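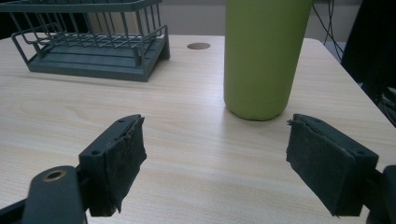

Skolldale Community Garden - Winter Meeting Minutes

Monday, December 29, 2025

Present: Hwa-young Hwang (chair), Ok-hee Min, Yi-an Wang, Ro-un Joo, and me, Myung-ja Kwon, typing as fast as I can. If I got your words wrong, tell me and I'll fix it!

1. Last meeting's minutes

Approved, with one change. I wrote that Ro-un wanted to get rid of the blackberries. Ro-un wanted to get rid of the blackberries along the south fence only, and would like everyone to stop bringing it up at the gate.

2. Water

This took up most of the evening (you'll all remember July). Yi-an has been reading the meter and is pretty sure the line under the middle path is leaking, somewhere between the second spigot and the compost bays. The ground stays soft there even when it hasn't rained in ages, and my left boot can back that up.

We got two quotes. Sturex would dig up the whole path and put in new pipe. Heo would find the leak first and patch just that part, for $800. Ok-hee asked what happens if the patch doesn't hold, and Yi-an said Heo comes back free within the first year, but after that we pay again. Hwa-young likes the idea of doing it once and doing it right. I said I'd love that too, but we can't pay for it before dues come in, and the peas won't wait.

We went back and forth on this for a good while - longer than it will look on paper - and then voted for the Heo patch, four to one. Hwa-young asked me to write down that she was the one, so here it is. Yi-an will call them this week and ask for a date before the end of February.

3. Plots and the waiting list

We have 51 plots and five are coming open in the spring. There are 22 names on the waiting list, and a few of those have been on it so long I wonder if they still live in town. Ok-hee will call everybody, starting at the top, and give people a week to answer before she moves on to the next name.

Ro-un brought up splitting one of the big corner plots into two halves. I like this a lot, and so did Yi-an. A half plot is plenty for somebody who mostly wants tomatoes and a few herbs. Hwa-young pointed out that the dues sheet has no half price on it, so we'd have to set one. Moved to next time. Ro-un will measure the corner by the shed and see where a path could go.

4. Seed order

We're ordering from Tereo again. Their beans did great, the carrots not so much, though Ok-hee thinks that was our soil and I think she's right. Please get your requests to me on paper or by email, with the name of the variety. "The purple ones" is what three people wrote last year and I ended up with a whole lot of kohlrabi.

We're skipping the seed potatoes this time and buying those locally. The shipping was more than the potatoes!

5. Compost

Bay two is ready to use and bay three is full, so please put new stuff in bay one only. Yi-an will repaint the signs, which have faded to nothing. Long talk about avocado pits. They're allowed if you chop them. Ro-un voted no and then said never mind.

6. Anything else

Ok-hee found a pair of pruners and a kid's rain hat in the shed. Both are hanging by the door.

The shed lock sticks when it's cold. Lift the door a little as you turn the key. Hwa-young will bring some graphite for it.

I asked if we could start half an hour earlier so I can get home for dinner, and everyone said yes right away, so we probably should have done that years ago.

To do before next meeting

Yi-an - call Heo, repaint the compost signs
Ok-hee - waiting list calls
Ro-un - measure the corner plot
Hwa-young - graphite for the lock, a first try at a half plot price
Myung-ja - seed order, send these out

Hwa-young will email everyone the date once Yi-an hears back about the pipe.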